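UNDERFOOT: THE LONG LIFE OF THE GRITMONT SIDEWALK

By Nuria Toledo

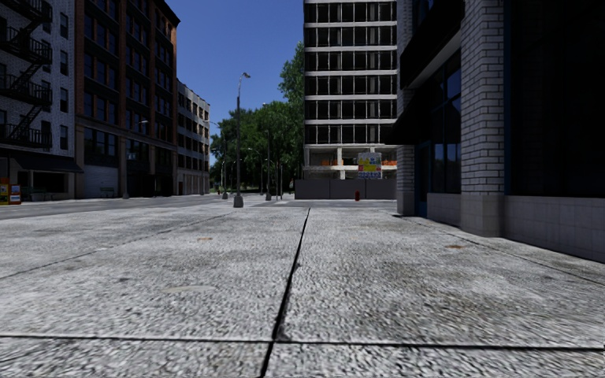

Few parts of a city are used by so many people and considered by so few. Residents of Gritmont walk on concrete every day of their lives, yet the history of that concrete has until recently been kept in a basement room of the Public Works building, in ledgers that had not been opened for decades. A new study from the Bistcombe Institute for Urban History brings those ledgers to light, and with them an account of how a modest river town came to pave itself, neglect what it had paved, and begin again.

The study, titled The Common Walk, was prepared over four years by Meriem Nasr, a historian of municipal services, and Loubna Ait Brahim, a civil engineer who spent most of her career in the city's employ. It draws on council minutes, contractors' invoices, private letters and a survey of the older districts carried out on foot.

The earliest walks in Gritmont were made of planks. They were laid by shopkeepers at their own expense, and each ended where the owner's frontage ended, so that a person going the length of Market Street might step down into the mud and up again many times before reaching the bridge. Complaints on this subject fill the first volume of the council minutes. One petition asks that all planks be set at the same height "for the relief of the aged." The council received the petition, thanked its authors and took no action for six years.

Brick followed timber in the wealthier streets. It was handsome, and it could be lifted and reset when a pipe was laid beneath it, but the clay of the river bottom swelled each spring and carried the bricks with it. By the time the first concrete was poured, on the slope below the Alaoui mill, the city was paying two bricklayers to do little else but level the same few streets from thaw to first frost.

The Alaoui family, who owned the mill, had no particular interest in public works. Their concern was the movement of handcarts between the loading doors and the rail siding. The walk they commissioned was wide, plain and unusually thick, and a good part of it remains in use. Ms. Ait Brahim regards it as the best piece of paving in the city. "The men who poured it had the sense to stop," she said in an interview at the Institute. "They gave every slab its own edges and let it move. A great deal of later work failed for want of that restraint."

The point deserves some explanation. Concrete shrinks as it hardens, and afterward it grows and contracts with the weather. A long unbroken strip will crack, and it will choose its own line in doing so. The purpose of a joint is to choose the line in advance. Where joints are cut too shallow, or set too far apart, the slab breaks between them and water enters. In a cold climate the remainder of the work is done by ice.

Gritmont learned this at some cost. During the great expansion of the eastern suburbs, contracts were awarded by length, and the contractor who spent the least time on joints and footing could offer the lowest price. The ledgers record 3,958 separate repair orders for the eastern districts in a single decade. Many concern walks that had been accepted by the city's own inspectors only a few seasons before. The authors of the study are careful in assigning blame. The inspectors were few, the winters of that period were severe, and the council had promised a finished walk to every new household by a date that could not be met.

Trees complicated matters further. The maples that shade the older avenues were planted in strips too narrow for them, and as their roots thickened they raised the slabs on either side. For years the accepted remedy was to remove the tree. Nouhaila Hamdy, who served as city forester through much of this period, opposed the practice in a series of memoranda that the study reproduces at length. She proposed that the walk be curved around the trunk, or that slabs be replaced with smaller units that could be relaid as the roots grew. Her recommendations were tested on one block of Vutach Avenue and then set aside. The maples on that block are now the oldest in the city.

Her daughter, Meriem Hamdy, lent the family's papers to the Institute and contributed a short foreword. It recalls the forester walking home each evening by a different route, notebook in hand, and arriving late to dinner as a matter of course.

A substantial chapter is given to the question of who should pay. For most of its history Gritmont held the adjoining owner responsible for the condition of the walk, an arrangement common to many American towns. It produced an uneven result. A diligent household might keep its portion in excellent order beside one that had been left alone for a generation, and the poorest streets, where repairs were most needed, were those least able to afford them. Owners who received a notice were given 62 days to comply. The files contain a large number of replies, several of them eloquent, and few checks.

The present system, in which costs are shared across the city through a small yearly assessment, was adopted after long debate. Ms. Nasr gives a full account of the public hearings, the last of which drew 900 residents to the high school gymnasium and continued past midnight. Opponents argued that careful owners would be made to pay for careless ones. Supporters, among them a large delegation of letter carriers, spoke of falls, of strollers and wheelchairs turned into the street, and of neighbors who had ceased to go out in winter. The measure passed by a narrow margin and has not been seriously challenged.

Readers with a taste for detail will find much to enjoy in the appendixes. One lists the stamps that contractors pressed into wet concrete to mark their work, with drawings of 200 examples and a guide to the streets where they may be found. Another sets out the changing rules for the slope of a walk toward the curb – a subject on which successive city engineers held firm and contradictory opinions.

The Common Walk will be presented at the Bistcombe Institute on Saturday, March 3, 2018, with remarks by both authors. An exhibition of ledgers, stamps and hand tools opens in the reading room the same afternoon and will remain on view through the end of May. Guided walks of the mill district and Vutach Avenue will be offered when the weather permits, and participants are advised to wear sturdy shoes. Admission is free, and the entrance on the north side of the building is level with the street.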